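6 min read

3.2 Matching used parts to vehicles

Used van parts are usually listed by the vehicle they were taken from. A buyer, on the other hand, searches by the vehicle the part has to go onto. The two often differ, and the seller's listing has to bridge the gap. In our sample this was done by hand in all but two of the yards we visited, normally by a clerk who typed a model name, a range of years and an engine size into a free text field.

We took 600 listings from the Halness yard and checked each against the part number stamped or printed on the item. Where the number could not be read, the listing was set aside and replaced by the next one in stock order. Brake hoses, fluid tanks and door mirrors made up most of the sample. Engines and gearboxes were left out, as Halness sells them through a separate counter with its own paperwork.

Three kinds of error came up. The first was a year range that ran past a facelift, so that a mirror with the older plug was offered for vans with the newer one. The second was a missing wheelbase or drive type, which matters for hoses and cables but makes no difference to a switch. The third was badge confusion: the same van sold under several makes, with the part listed under only one of them. A listing of this last kind is not wrong, but it is hard to find, and the part tends to sit on the shelf.

The Prokier catalog was used as the reference for fitment. It has gaps for vans built before the change of dashboard, and for these we relied on the printed Cabello lists kept at the Indcombe branch. Where the two disagreed, the listing was scored as unresolved and dropped from Table 4. There were 13 of these, nearly all of them brake parts.

Staff at both sites were asked how they dealt with returns. At Halness a returned part goes back on the shelf under its old listing unless the clerk on duty changes it. At Indcombe the listing is taken down until someone has looked up the number again. We did not measure how long either method takes. The interviews were held at the counter during opening hours, and several were cut short by customers.

Figure 3.

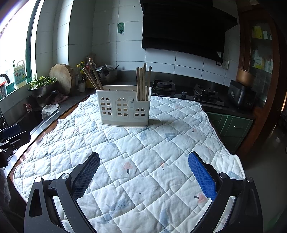
Bảo Văn replied that the Indcombe method only works with a small stock, and that a yard taking in 100 parts on a Tuesday would have half its listings down by the end of the week.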